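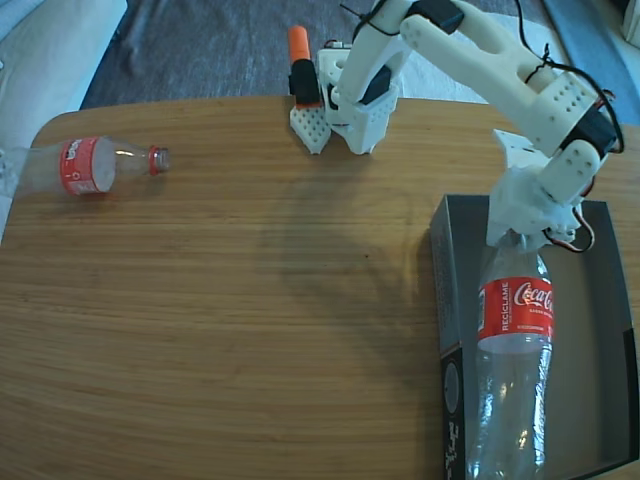
3.2 Wear of replacement brake pads

Home Journal Issues Authors Search Contact

We compared the Pledeck pad, which is sold as a direct replacement, with the Farkar pad, which many small garages buy for its lower price. Both were fitted to the front axle of 4 delivery cars in Drarkau. The drivers did not know which pad they received. Each car was driven for 2000 km before the first measure, and the discs were new at the start.

Pad thickness was measured at the inner and the outer side, always in the morning when the brakes were cold. The inner pad was thinner in all the cars. Fothergill and Lò explain such a difference by slow movement of the caliper pins, and our results agree with this. After we cleaned and greased the pins, the cars ran a further 900 km and the difference did not grow.

The Farkar pads made more dust, but the drivers reported less noise with them. One driver complained of a weak pedal on a wet Saturday. We found air in the rear line and removed his car from the noise results, while its thickness values were kept.

Figure 3. Mean pad thickness against distance, inner and outer side.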